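Contra la bandeja de entrada a cero

Llevo años oyendo que hay que vaciar el correo todos los días, y cada vez me lo creo menos. Lo intenté en febrero, con mucha disciplina - carpetas, etiquetas de colores, hasta pagué Vutik, una aplicación que ordena los mensajes por urgencia - y acabé trabajando para el correo. Contestaba en dos minutos cosas que nadie necesitaba hasta el mes siguiente, y claro, la gente me volvía a escribir en dos minutos.

Ahora tengo 2,000 mensajes sin leer y duermo estupendamente. Miro el buzón dos veces al día, respondo lo que me apetece o lo que corre prisa y el resto se queda ahí, tan tranquilo. Si algo importa de verdad, me llaman (¡todavía hay gente que llama!). 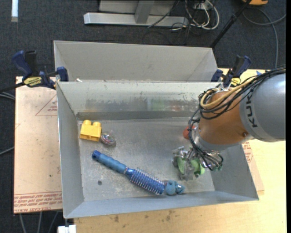 Paula Rusu me escribió que todo eso está muy bien hasta que se te pasa una factura, y que a ella le costó 88 euros de recargo. Le doy la razón en lo de las facturas, que ahora van a una cuenta aparte. Su mensaje, por cierto, tardé cinco días en abrirlo.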